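Oksanen releases Walodura 6, grasp planning software that knows when to wait

STULLVILLE, Friday, March 4, 2022 — Oksanen today released Walodura 6, a new version of its planning software for two-finger grippers. The release adds a perception module for household clutter, a rebuilt grasp planner and an error log written in sentences.

Earlier versions were good at boxes. Customers, unfortunately, own other things. Walodura 6 was trained on 2475 demonstrations recorded by people with hand-held grippers, covering 21 kinds of tabletop job, most of them the sort one puts off until Sunday.

"The old planner was very confident," said Heikki Niskanen, head of software at Oksanen. "It would look at a cable, decide it was the edge of a table, and plan beautifully around it. The new one has doubts, and we're charging extra for them."

Those doubts take the form of a score attached to every planned grasp. When the score is low, the software holds the fingers open and looks again from a second angle before closing. Integrators can set the threshold themselves or leave it alone — Oksanen recommends leaving it alone. 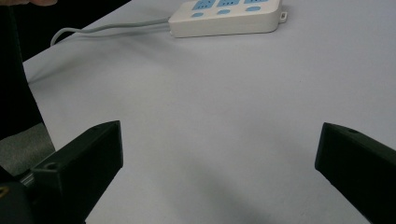
Cords and other flexible items get a planner of their own in this version. It treats a cable as a chain of short segments and prefers to grip whatever the cable is attached to, a policy Niskanen says took his team all of December to agree on.

Priko, the company's free replay viewer, has been updated to match. It now opens recordings without converting them first and shows the grasp score alongside each step.

Walodura 6 is available now to existing customers at no charge until their next renewal. New licenses cost $480 per workstation per year. Release notes, including a frank list of known problems, can be requested from the Oksanen office in Stullville.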